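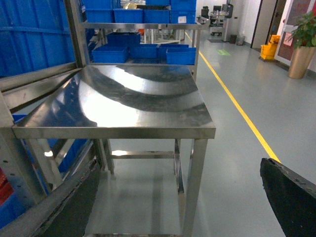 Steel work table, blue bins behind

Ticket 691: Counter on Eltus trainer board skips states
Opened by: Sabina Siriwardena
Assigned to: Margus Stankevičius
Status: Solved, waiting for confirmation

Sabina, 9:40
Hello. I am building the synchronous counter from the chapter on flip-flops, with JK type. It must count from 0 to 7 and return to 0. On my board it goes 0, 1, 2, 3 and after this it jumps to 6. I checked the excitation table two times and the Karnaugh maps also. The simulation in Robles gives the correct sequence. The clock is the push button on the board.

Margus, 10:15
Thank you for the clear message. Please tell me which clock output you use. The Eltus board has one raw output from the button and one debounced output, and they are next to each other. With the raw one, a single press can give several edges.

Sabina, 10:52
I was on the raw output. I moved the wire to the debounced one. Now it does not jump to 6, but after 3 it goes back to 0. The third flip-flop never changes.

Margus, 11:30
Then we have a second problem. For the third flip-flop, J and K must both receive Q0 AND Q1. Please measure the output of the AND gate when the counter shows 3. Also measure the clear input of this flip-flop. It is active low and must not be left open.

Sabina, 13:05
AND output is high at state 3, this is good. The clear input was not connected. I tied it to the supply through a resistor and now the counter goes to 7 and returns to 0. I repeated the full cycle 4 times with the same result.

Margus, 13:20
Very good. I will ask Ama Abugri to add a note about the clear inputs in the lab sheet. Please confirm and I close the ticket.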